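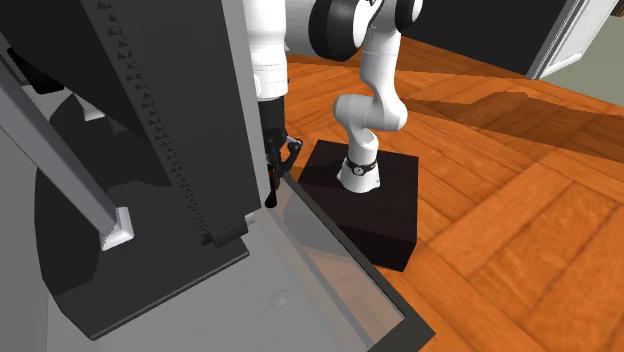

Slide 1. White and black arm on its pedestal, computer rendering.

Okay, hi everybody, thanks for coming out on a Saturday. (Wait for the back row to sit down. Check the mic.)

So I'm Rowena Quiambao, I've been letting rooms and then whole apartments in Skelham for a good long while, and tonight I want to talk about moving. As in boxes, vans, and that awful last hour when you're cleaning an oven that isn't even going to be yours tomorrow.

Start with the Murow story. My first big move was from Murow to Skelham, in August, up two flights, and I packed the kettle first. First! It went in the bottom of the bottom box. We drank warm tap water out of a measuring cup until ten at night. (Pause here, people usually laugh. If they don't, go straight on.)

Now the money part. I kept every receipt from my last three moves and I'm going to read you the totals, so grab a pen if you like that kind of thing. Skelham to Pramosdale, $1,786. Pramosdale across town, $1,707, and I'm still mad about it, it was eleven streets! Then back to Skelham, $2,276, with the piano. The piano was $467 of that. I don't play the piano. My sister was going to come and get it.

(Don't get stuck on the piano. Last time I lost five minutes.)

Slide 2. 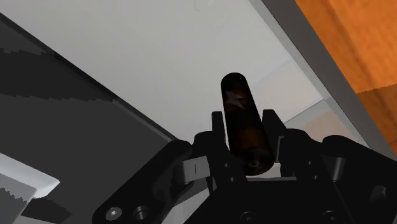
Which brings me to the junk drawer. Everyone has one and everyone packs it last, when they're tired, by tipping the whole thing into a grocery bag. Then the bag goes in a closet at the new place and you buy new tape, new scissors and new lightbulbs, and there's your grocery money gone for the week. What I do now is empty that drawer two weeks ahead. Onto the kitchen table, all of it, and nobody gets dinner at that table until it's sorted. Keys with no lock go. Takeout menus go. Anything you can't name goes in a jar, and if you haven't opened the jar by moving day, well, you know.

Ask the room: who still has a key they can't place? (Hands. Pick somebody near the front.)

Labels next. Write the room on the side of the box, please, the top disappears the second you stack them. And write the room it's going to. I once had four boxes marked "den" and the new apartment didn't have a den, so they lived in the hallway till spring.

Booking the van. Call Marquez early if you're anywhere near the end of the month, they fill up. Ask if the price includes the stairs. Ask again when they show up. Measure your couch, then measure the door, and then measure the turn in the stairwell, that's the one that gets you. We had a green couch spend a whole night on a landing in Pramosdale and the neighbors were very sweet about it, more than I would've been.

If there's time: the deposit. Photograph every room empty, open the closets, get the inside of the oven. Email them to yourself that same day.

If there's no time, skip to questions. Handout's by the coffee, checklist is on the back, and please take the last of the lemon bars home with you.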